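Sorting Blurry Frames Before They Ruin Your Folding Policy

Posted in Tutorials, May. Part of the Drunach notes.

Every cloth-folding project begins with the belief that more demonstrations will fix it. Ours had 961 of them, recorded with handheld grippers on beds, couches and one ironing board, and the policy trained on the lot folded laundry like someone putting out a fire. The trouble was in the frames. A person folding a shirt moves quickly, the wrist camera moves with the hand, and a good share of what the network sees is smear.

This page walks through the blur filter we now run on everything before training. It takes an afternoon to set up and most of that is waiting for video to decode.

What you need

Recorded episodes with synced video and gripper poses. Python. A disk with more room than you think is reasonable. We keep our episodes in the Miston layout (one folder per episode, poses in a flat table), but anything that lets you match a frame to a pose will do.

Step 1: Score sharpness by region

The usual trick is to take the variance of the Laplacian over the whole image and call it a sharpness score. Try it, by all means. It will tell you that patterned bedding is wonderfully sharp and that a plain white towel is hopeless at any speed, which is a fact about towels.

Split the image into a grid instead and score each cell on its own. Then mask out the gripper. The fingers ride along with the camera, so they stay fairly crisp while the rest of the world turns to soup, and they will drag your score upward if you let them. 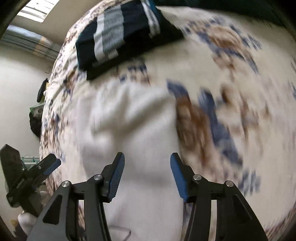 Wrist view over the bed. The fingers hold up well; the printed sheet and the white cloth between them do not.

A frame like this one gets a respectable whole-image score with the fingers left in. Mask them and it drops to where it belongs. Draw the mask once with the gripper fully open and once with it closed, then interpolate by gripper width. We spent a week on a learned mask before noticing that two polygons did the job.

If you record with both hands, remember that the other gripper will wander into view. We leave it unmasked. It moves separately from the camera, it can be sharp or blurred on its own schedule, and the policy has to learn to see it anyway.

Step 2: Compare each frame with its neighbors

A plain surface scores low even when nothing is moving. So don't use a fixed cutoff. For each grid cell, take the median score over a window of 13 frames centered on the one you're judging, and divide by it. A frame that falls well below its own neighborhood is probably blurred. A frame that is dull along with all its neighbors is probably just looking at a pillowcase.

The weak spot is one long sweep of the arm, where the whole window is bad and every frame in it looks normal by comparison. That's what the next step is for.

Step 3: Bring in the poses

Compute camera speed from the pose track, both linear and angular. Angular matters more than you'd guess. A small flick of the wrist blurs the far side of a bed more thoroughly than a brisk slide across it.

Flag a frame if its relative sharpness is low or its angular speed is high. We set the speed limit by watching a few dozen clips and arguing. El Idrissi, our other test set, needed a lower limit on account of dimmer rooms and longer exposures. Expect to redo this for each place you record.

Step 4: Don't delete anything

Our first version threw the flagged frames away. The policy got worse, and deserved to. Fast motion happens at the interesting moments, and with those frames gone the network had never seen the approach to a fold, only the pauses on either side of it.

Keep the frames and lower their weight in the loss. We use half weight for a flagged frame and full weight for the rest. Actions stay untouched, as the pose data is fine even when the picture isn't.

Step 5: Check by eye

Pull a random page of flagged frames and a page of unflagged ones and look at them side by side. If you can't tell which page is which, go back to Step 1 and check your mask. It is nearly always the mask.

Known problems

Striped clothing still confuses the cell scores when the stripes run along the direction of motion, where blur hardly touches them. Very dark garments give noisy scores all over. The Brenance branch has a patch for the second problem that works on some cameras and makes others worse, so read the notes before merging.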